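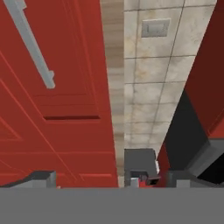 Talks > Juvport Meetup > Speaker notes

Print this page | E-mail this page

Search talks... Go

Sim kitchens, take two (my notes, don't read them out word for word!)

Hi everybody, thanks for coming back after coffee. I'm going to talk about Stemimora, our little project on teaching an arm in simulation to open cabinets, and mostly about the part that went wrong first.

So, doors. We trained on 3,887 simulated episodes, and I was so proud of that number (pause, let them laugh). Then we tried kitchens the policy had never seen and got 703 failures in one evaluation. I went through them over a lot of tea, and most were the same thing: the hand came in at a bad angle and got hung up near the door edge before it ever had a grip.

Our fix is a method we call Bhat. We score the approach first, before the fingers are allowed to close, and a bad approach gets thrown out early.

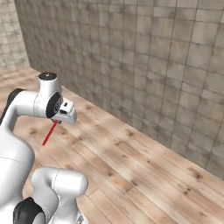 The scoring looks at where the hand is pointing and how much room the wrist has left. Cheap to compute, too! We tried a fancier learned score and it was slower and no better, so out it went.

Result slide: success on unseen kitchens went up to 78 percent. Say clearly that this is all simulation. Somebody will ask about real hardware, and the answer is we haven't run it yet (Lutley is where we hope to do that, starting in June).

Mention the 2 ablations if there's time. Dropping the wrist term hurt a lot, dropping the pointing term hurt less than I'd have bet.

Skip the reward slide if I'm past the half hour. Questions, then lunch is down the hall.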